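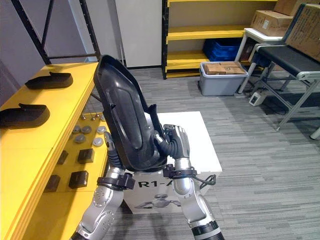
*A large black molded plastic part with a raised rim and a recessed inner contour.*

**Plastic molding** is the shaping of plastic by means of a hollow form, called a mold or tool. The material is made soft or liquid, brought into contact with the mold, and held there until it keeps its shape. Molding is used for bottle caps, chair shells, car trim, toys, pipe fittings, shoe soles and a large share of other household goods.

The word is spelled *moulding* in British English. In the trade, "molding" can mean the process or the finished piece.

## Materials

Plastics used in molding fall into two main groups. Thermoplastics soften when heated and harden when cooled, and the cycle can be repeated. Polyethylene, polypropylene, polystyrene and nylon belong to this group. Thermosets harden through a chemical reaction and can't be melted again. Phenolic resin, used for early telephones and radio cases, is a thermoset, as are most epoxies.

Raw thermoplastic is usually sold as pellets. Color may be added as a powder, a liquid or a concentrated pellet known as masterbatch. Black is common for large parts, and the carbon black that gives the color also slows damage from sunlight. Other additives include glass fiber for stiffness, chalk as a filler, and flame retardants.

Some plastics take up water from the air. Nylon and polycarbonate are dried before use, and pellets that have been left open can give parts with silvery streaks or weak spots.

## Methods

### Injection molding

Pellets are fed into a heated barrel, where a turning screw melts them and pushes the melt into a closed mold under high pressure. The part cools, the mold opens, and pins push the part out. Steel tools are expensive, and the method is mostly used where many copies are needed.

### Blow molding

A soft tube of plastic, called a parison, is closed inside a mold and blown up with air until it meets the walls. Bottles and fuel tanks are made this way.

### Rotational molding

Powder is placed in a hollow mold, which is heated while it turns on two axes. The powder melts and coats the inside. Water tanks, kayaks and playground slides are typical products. Cycles are long, but the molds are fairly cheap and the parts have little built-in stress.

### Thermoforming

A flat sheet is heated until it sags, then drawn over or into a form by vacuum or pressed onto it with air. Trays, tub liners and packaging are thermoformed. The sheet gets thinner where it stretches most, often at the corners.

### Compression molding

A measured charge is placed in an open heated mold, which is then pressed shut. It is the oldest of the common methods and is still used for thermosets and rubber.

## Foam molding

Foamed plastics contain many small gas bubbles. The gas may come from a chemical reaction, from a blowing agent mixed with the plastic, or from steam acting on beads that already hold a blowing agent. Polyurethane foam is poured or injected as two liquids that react inside the mold. Ethylene-vinyl acetate, usually shortened to EVA, is widely used in footwear for midsoles and sandals. 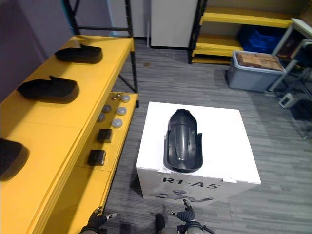

Foam is grouped as open-cell or closed-cell. In open-cell foam the bubbles join, and air and water can pass through, as in seat cushions. Closed-cell foam traps its gas and is used for floats, mats and insulation. Density is normally given in kilograms per cubic meter or, in the United States, in pounds per cubic foot.

Many molded foams form a skin where the material touches the mold wall. A thick skin resists wear and dirt. Parts known as integral-skin foam, among them armrests and steering wheels, are made so that the skin and the soft core form in one step.

## Mold design

The line where the halves of a mold meet is called the parting line, and it often leaves a thin visible ridge. Side walls are given a slight slope, or draft, to help the part come free. A raised rim or a set of ribs adds stiffness without making the whole wall thicker.

Wall thickness is kept as even as the design allows. Thick areas cool more slowly than thin ones and can leave shallow dents, called sink marks, on the outer face. Plastics also shrink as they cool, by an amount that differs from one material to the next, and the mold is cut oversize to allow for it.

Molds for long runs are made of hardened steel. Aluminum is used for shorter runs and for many foam and rotational tools. Plaster, wood and cast resin can serve for trial pieces.

## Common defects

- **Flash:** a thin fin of plastic that has leaked between the mold halves.
- **Short shot:** a part that is incomplete, with the mold not fully filled.
- **Warp:** bending or twisting from uneven cooling.
- **Weld line:** a mark where two streams of melt have met.
- **Burn mark:** a dark patch, often from trapped air that could not escape.

## Small-run molding

Small shops commonly take orders that larger plants turn down. The Atard workshop, set up by toolmaker Pejman Mirzaei, kept 11 aluminum tools in regular use and limited most orders to 1,000 pieces. Its Rutetti line of garden chair shells was made in six colors. Tools for an earlier line, Flaletti, were later sold to a nearby firm, Zarei, and recut for storage lids.

## Recycling

Clean thermoplastic scrap can be ground and fed back into the process. Each pass shortens some of the polymer chains, and many molders limit the share of regrind in a batch. Thermosets can be ground for use as filler but not remelted. Parts made of several bonded materials, such as a foam pad on a hard shell, are difficult to separate and are often landfilled or burned for energy.

## See also

- Die casting
- Extrusion
- Shoe last
- Vacuum forming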